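Okay, several of you asked how the robot arm budget is going, so it's thread time. Get a snack, this one has line items.

1/ Quick catch-up for anyone new. We're a tiny group in Porkbridge with one bench, one arm and a toy kitchen. We teach the arm kitchen chores at toy scale. Next year's equipment request has to be in by the end of January and I'm the one writing it (I lost a coin toss, then lost the rematch).

2/ The first draft of the request was a wish list. Second arm, nicer arm, fancy hand with lots of joints, a mobile base so it could roll around. I added it all up, laughed out loud at my desk, and closed the laptop for the day.

3/ So on Monday I started over and made a plain list of everything that stopped us from working last quarter. Every single time we had to quit early or lose an afternoon, what was the cause? I went back through the lab notebook with a highlighter. Best thing I've done for this budget!

4/ The arm itself barely shows up. What shows up over and over: fingertip pads, cables, fabric covers, one dead power supply, and "can't find the carrot."

5/ I'm serious about the carrot. If your task list says "carrot to sink" and you've got one carrot and it's under the radiator, you are not doing "carrot to sink" that day. Spare props are now their own line on the sheet. $20, and I will defend it in front of anyone.

6/ The bigger line is covers. We dress the gripper in black cloth and we've been making the covers ourselves out of whatever the fabric store had on the remnant table. They shift, they bunch up, and a loose one can snag on things you'd rather it didn't. I priced fitted sleeves from a shop called Dalgate and they want $100 for a set. My first reaction was no way. My second reaction was to look at how many afternoons I've spent with a needle and thread.

7/ Going back and forth on this one still. Fitted sleeves sound great, but if we change the hand in the spring they might not fit the new one, and then I own a set of very expensive socks. I asked Dalgate if they'd swap sizes and I'm waiting to hear.

8/ The work, for those who only ever see me post spreadsheets:

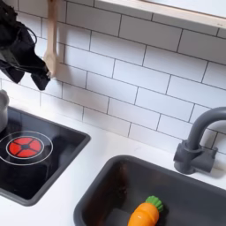
Gripper in its black cloth over by the wooden spoon, carrot in the sink. This little kitchen is what the whole budget is for.

9/ People always ask if we should upgrade the kitchen too. No! The kitchen is the cheapest, toughest thing we own. Tile behind it, a burner, a sink, a faucet, and it's all at a size the arm can reach without straining. I've got zero dollars down for kitchen and I'm happy about it.

10/ What I do want is a second gripper. Same model, same mount, nothing exciting. I have a quote from Orance for $525 and it's sitting right at the top of the request.

11/ Why a twin and not a better one? Because when the one we have needs work, everything stops. With a spare on the shelf you swap it, run a quick check and keep going, and you fix the first one later with a cup of coffee and no one hovering.

12/ (I did look at the better one. Chow makes a gorgeous hand. I watched their demo clip more times than I'd like to admit. But it needs a different wrist plate, a different cable and different software, and every one of those is a separate email to a separate person.)

13/ That's my main tip if you're doing this for the first time, by the way. Ask for the price of the thing PLUS everything between the thing and your table. Plates, bolts, adapters, the special screwdriver. I got burned last year by a connector that cost less than lunch and took weeks to show up.

14/ Also ask about shipping before you put a number in the sheet. Orance folded it into the quote once I asked. Another place I won't tag was going to add it at the end, as a surprise, like a hotel.

15/ Where the total stands tonight: $525 for the gripper, $100 for the sleeves, $20 for props. $645. Last year's leftover that we're allowed to roll over is $643.

16/ I KNOW. Two dollars! I've stared at this sheet so long I can see it when I shut my eyes. Options on the table are trimming the props line or bringing in two dollars in coins, which apparently the office can't accept "as a matter of process."

17/ So props goes down to $18. I'm sorry, toy vegetables. You still get a line.

18/ Things I left off on purpose: the mobile base (we have no place to drive it), the second arm (no bench for it), and a new chair for me (painful, but it isn't equipment, I checked).

19/ Things I left off and feel bad about: storage. Everything small lives in one shoebox right now. I may just bring a bin from home and write CARROT on the lid.

20/ A few replies already asking if it'd be smarter to rent. I looked into it! For a big arm, maybe. For a gripper this size the rental places either don't carry it or want a deposit that would nearly buy it. If you've found one that works for small labs please send it my way.

21/ And for the person who asked what we'd do with a budget ten times this size: more sleeves. A proper bench. Then I'd probably call Chow, and pretend I was calling about something else.

22/ Request goes in once Dalgate answers me on the size swap. I'll add the reply to this thread when I get it. If you've bought fitted covers for a gripper and then changed the hand on it, tell me how that went, I'd love to hear it before I hit send.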